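Rollby Teach Kit, wrist camera version

Guide the arm by hand or drive it from the Drerus remote, save the run, play it back. Two dark gray fingers, closed or open from the same thumb switch. Camera sits at the wrist so you see what the fingers see.

Good for household practice jobs. Panels, knobs, laundry baskets, cables. Start slow, keep the fingertips in view the whole run.
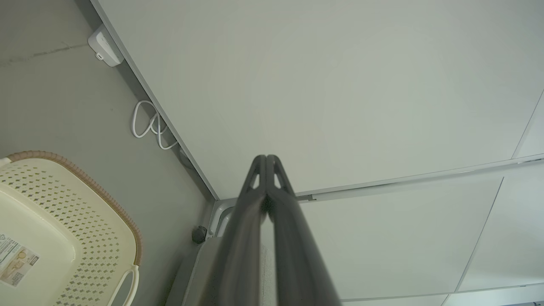 What's in the box
Gripper with 2 fingers
Wrist camera and clip
Drerus remote, 6 ft cord
Stisitel recording software, one seat

Memory holds 87 saved runs. After that it overwrites the oldest, so export frist.

Price: $1,482. Spare fingers sold seperately, part 463.

Ships from Rocha. Orders placed in October are going out now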